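Start-pose randomization (bimanual manipulation)

Start-pose randomization is a data collection method in robot imitation learning in which each demonstration begins from a slightly different configuration of the arms and hands. It is used with two-armed platforms that carry multi-fingered hands, where a policy trained from a single fixed start tends to fail when the arms are parked a few centimeters away from it. The version covered in this article was set out by Pieter Jansen and Saron Birhane at the Orngate laboratory and is sometimes called the Orngate protocol.

Background

In earlier practice, operators returned both arms to one stored home position between demonstrations. The method was simple to run and gave clean recordings, but the opening seconds of every episode were nearly identical. Jansen and Birhane reported that policies trained this way had learned little about approach motion, and that most failed trials went wrong before first contact. Wrist-camera views were affected most, as the hand fills a large part of the image and small changes in finger posture alter much of what the policy receives.

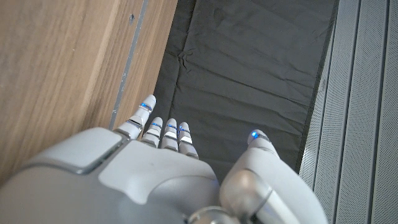
Procedure

A session is divided into blocks of 60 episodes. Before each block the work area is marked on the tabletop with tape and cleared, and both hands are brought to a hover above it with the palms facing down. Offsets are then drawn for each arm separately. Wrist position is varied within a fixed box, wrist rotation within a narrower range, and finger flexion by joint group, with the thumb handled on its own.

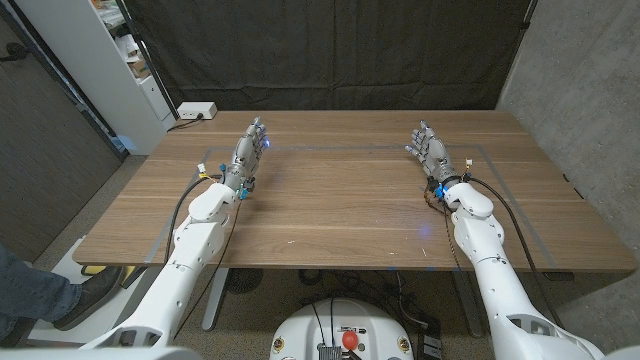

Draws that would bring the hands too close to each other or to the table are rejected and repeated. The operator takes control only after the arms have settled, and the first 300 milliseconds of the recording are kept so that the resting pose is part of the training data. Joint readings, head-camera video and wrist-camera video share one clock.

Lionel Lemaire later added a check on finger flexion. He found that operators tended to straighten the fingers by habit as soon as they took over, which removed most of the intended variation – a problem the original write-up had missed. Episodes showing this pattern are flagged and recorded again.

Results

The main data set, known as Udton, holds 1896 episodes. Of these, 462 were recorded from the fixed home position and serve as the comparison group. In trials with displaced starting poses, the policy trained on randomized starts reached first contact more often than the one trained on fixed starts. With the arms at the home position the two performed about equally. Grasp quality after contact did not change, and the authors made no claim that it would.

Meron Tekleab repeated the work with the Roltell controller and obtained a smaller gain. She attributed the difference to slower settling of the wrist joints, which left some residual motion at the start of each episode.

Wrist-camera overlap

A related measure, the Gebremichael score, compares the opening wrist-camera images of two episodes. High values mean that the starts look alike. Ayana Fikre proposed using it as a stopping rule: a block ends early if new draws no longer lower the mean score.
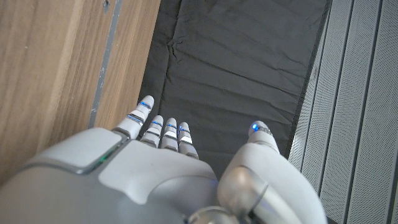 Does the method require more demonstrations than a fixed start?
The total can stay the same. Randomized episodes replace fixed ones, although rejected draws and repeated recordings make each session longer.

Limitations

The offsets cover only the arms and hands. Table height, lighting and camera placement are held constant, so the method gives no protection against changes in these.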